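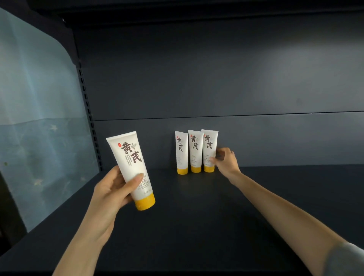

White tube with a yellow flip cap

Browser keeps asking for camera access

Radonjić
Since the July update my browser asks to use the camera every time I open the Prokivico shop page. I click Block and it asks again the next day. Is the site doing this or have I picked something up?

Rüdiger Nolte
Probably the site. If you clear cookies on closing, your choice may be wiped with them. Open site settings, find the address and set camera to Block there -- the pop-up should stop.

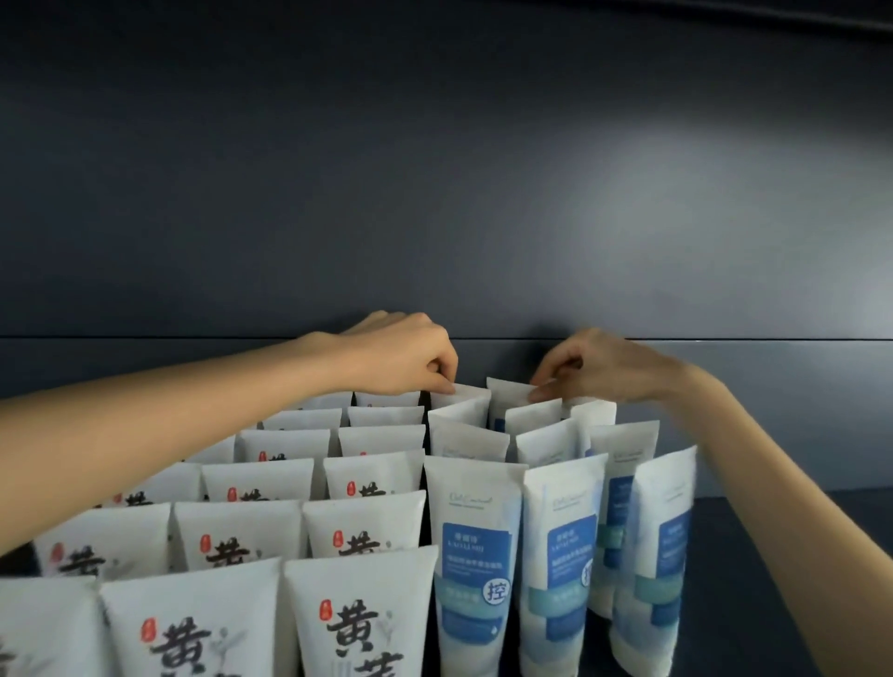 Check your extensions as well. I had 22 and removed most of them.

Biko
same here, just put tape over it

Contact | © Estance Help | Back to top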